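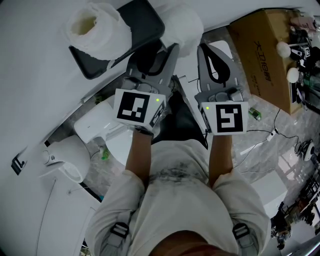 Head view from a bathroom session, both hand-held grippers in use, toilet paper on the black tray

Progress report to the Oneo fund, 03/01/2023
Project: Learning bathroom tidying from hand-held gripper demonstrations
From: Babar Usmani, Stonville

Hi everyone,

It's been a busy stretch and I have real numbers for you this time, so I'll get to them fast and save the budget for the end (it's short).

Where we are with recording

We now have 782 demonstrations from the bathroom tasks, and 531 of them made it through our checks and into training. I know that looks like a lot of waste! Most of the rejects come from one thing: the marker cube on one of the grippers gets hidden from the head camera for too long and we lose track of where that hand is. It happens a lot when a person leans in over something low, and bathrooms are full of low things. The rest are a mix of dropped frames, two-handed tasks where one gripper's clock drifted away from the other, and a batch where I had loaded the wrong calibration file. That last batch was entirely my fault. I've kept the raw recordings and I think we can rescue a good part of it.

The tasks are the ones we agreed on in June: put the toilet paper on the tray, move the small bottles, clear the floor, and bring things over from a box. Toilet paper turned out to be my favorite. It squashes, it unrolls, the loose end sticks to the finger pads, and a crumpled roll never looks the same twice. You can't get away with memorizing one shape. People handle it without thinking, and when I play their recordings back slowly I see them using the second gripper as a kind of fence so that the roll has somewhere to stop. I never told anyone to do that. It shows up in recordings from nearly every person, and the policy has picked it up too, which made me very happy the first time I saw it!

What we tried with the training

Our method (we're calling it Lins now, the old name was too long for anybody to say) takes the head view plus the two gripper paths and learns to predict where both grippers should go next, relative to each other. The earlier version predicted each hand separately. That worked okay on one-handed tasks and fell apart on anything where the hands had to meet.

I ran 200 trials on the robot at the Asport lab, half with the old version and half with Lins, same tasks and same starting layouts. Lins came out ahead on every two-handed task. On the one-handed ones I can't tell them apart, and I'd rather say so plainly than squeeze a win out of noise. The toilet paper task improved the most. Clearing the floor improved the least, and I have a guess about why: cables. We have cables lying on the tile in plenty of our recordings, and the policy sometimes treats a cable as something to pick up and sometimes drives straight across it. The people recording weren't consistent either, so I can hardly blame the model.

Glare is the other sore spot. A shiny floor with a window reflecting in it can throw off the marker detection, and it does strange things to the predicted height of the gripper. In the Asport trials I had a few runs where the gripper closed on air just above the floor, very confidently. I've started adding brightness changes during training and the early signs are good, but I haven't run enough trials to put it in the results yet.

Things that changed from the plan

I had planned to record in kitchens by now, and we haven't started. I pushed it back so we could get the bathroom set clean first. I also changed the harness fitting: we do it before the head camera goes on, and we check the shoulder straps again between tasks. Sessions run smoother and people complain less about their shoulders. And I've added a short hold at the start of every recording where both cubes stay in plain view, so the software can lock on before anything moves. I wish I'd done that from day one.

Money

We're inside the equipment line. The spare finger pads cost more than I'd budgeted and they wear faster too, so I'd like to move a little over from travel, which we've barely touched. I'll send the form separately.

Next up

I want to rework the cable instructions and record the floor task again, then rerun the Asport trials with the brightness changes switched on. After that, kitchens. If any of you would like to come by Stonville and try the grippers yourself, please do, it takes a few minutes to get the hang of them and I learn something from every new pair of hands. Clothes you don't mind getting dirty are a good idea.

Babar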